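Home | Projects | Library | Contact

Do blurbs tell the truth? A student project report

Our group wanted to know whether the blurb on a romantic suspense novel matches the story inside. I went in doubtful. Blurbs are adverts, and I have been let down by too many of them.

We used the Dukstead series from Cartwright, a small press that puts its whole list on the Clatix reading app. There are 9 books. Each of us read the blurb first, wrote down what it promised, then read the novel and marked where each promise was kept, bent or dropped.

Seven of the nine blurbs promised "danger at every turn". I found long stretches with no danger at all. In Jorka, the second book, the hero is meant to be hunted from page one, yet he spends the first 200 pages doing up a boathouse and arguing with his sister. I liked the sister. She isn't in the blurb.

The romance did better. Every couple named on a back cover did end up together, though "enemies" usually meant two people who had been rude to each other once, at a wedding.

We also read reader reviews on the app, 1600 in all. Many repeat the blurb almost word for word, which makes me wonder how many of the reviewers got past chapter three. We can't prove that, and my group asked me to say so.

There are weak points in our method. We all knew what we were looking for, and "danger" was never properly defined - one of us counted a burnt dinner. The group's view is that the blurbs are mostly fair. 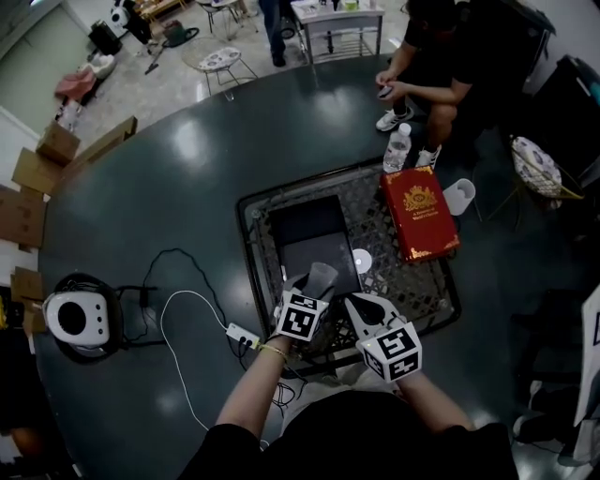
I don't share that view, and my marks for Jorka stand. A blurb that skips half the book isn't fair just because the ending matches.

Comments

readsinbath: The boathouse bit is the best part!

M: Did you look at the audiobook blurbs? They're worse.

We use cookies to improve this site. Accept | Settings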